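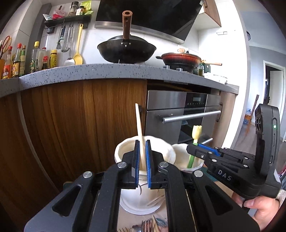

Ondham Community Answers > Renting and letting > Small landlords

Tenant wants to pay weekly instead of monthly, should I say yes?

Asked 06/05/2022

Hello all, I hope this is the right section. I let out the upstairs flat in a house on the Nirkau estate that came to me from my aunt, and I'm still very much finding my feet with it. The tenant has been in since the winter and I couldn't wish for a nicer person, always lets me know if a tap is dripping and so on. The rent is paid monthly by standing order, and up to now it has come in on the first without fail.

Last week I had a message saying the hours at work have changed and wages will be weekly from now on, so could the rent be weekly too? My first thought was yes, of course, why not. Then my brother-in-law (who has let houses for years and has a gloomy story for every occasion) told me I'd be mad to, that I'd spend my life chasing bits of money, and that changing the payments might mean changing the whole agreement. Now I'm not sleeping over it, which is silly, I know.

The agreement is a fixed term one for a year and it says rent is due monthly in advance. I took a deposit, which is protected in the proper way, and I don't use an agent. I do have a Triseo account for keeping track of what comes in and goes out, but I've only ever set it up for one payment a month and I'm not very clever with it.

So my questions are really: do we need a new agreement, how do I work out the weekly figure fairly, and has anyone done this and regretted it? I'd hate to lose a good tenant over something so small.

3 answers

Answer from a landlord, member of this site for some years

First of all, please do get some sleep! You have a tenant who tells you things in advance, and I would put up with a good deal for that.

I've done this twice. The first time was a bit of a muddle and that was entirely my own fault, as I took the monthly rent and divided it by four. Of course there are more than four weeks in most months, so my poor tenant was paying me for an extra month every year and neither of us spotted it until the spring, when I had to give a fair bit back. The way to do it is to multiply the monthly rent by 12 to get the year, then divide by 52. Write the sum out on a piece of paper and give your tenant a copy so you are both looking at the same thing.

What I did the second time was leave the agreement exactly as it was. The rent stayed monthly on paper, due in advance on the same date, and we had a short letter between us saying I was happy to receive it in weekly amounts for the time being, and that either of us could go back to the old way with a month's notice. We both signed and dated it. I'm not a solicitor, so do have it looked over if you're worried, but I was told that changing the rent period in the agreement itself can have knock-on effects (rent books, notice and so forth) and that it was simpler to leave well alone.

One thing to watch is the changeover. If May is already paid, the first weekly payment should be towards June, and you need to agree whether your tenant builds up to it beforehand or whether you'll wait a little. In my case I was left 300 pounds behind for a few weeks while it evened out. I could manage that, but if you've a mortgage going out on the second of the month, have a look at the dates before you say yes.

Answer from a member

Wouldn't do it. Had one on weekly over in Yensuk and it was fine until it wasn't, ended up 32 weeks of texting every Friday night. Your brother in law is right. Tell them to put it by in a savings pot and pay you on the first.

Answer from a tenant

I can only speak from the other side of it, but I hope it's useful. I went on to weekly pay a couple of years ago and asked my landlady the very same thing, and she said yes, and it made such a difference to me. When the money sits in the account all month it's very easy to dip into it when the car needs something, however good your intentions are. Having it leave the day after I'm paid means I never think of it as mine.

We set it up as a standing order so there's no texting or chasing at all. She writes it all down in an exercise book. With Triseo I believe you can change how often a payment is expected under the tenancy settings, though I've only seen it over my sister's shoulder, so have a poke about or ask their help people.

Perhaps offer it as a trial for 3 months and see how you both get on? I'd have been quite happy with that. Do let us know what you decide.

Comment from the asker

Thank you all so much, even the gloomy one! I've done the sum with the 12 and the 52 and it is quite different from what I had scribbled on the back of the envelope. I'm going round with some rhubarb at the weekend anyway so we'll talk about the letter then.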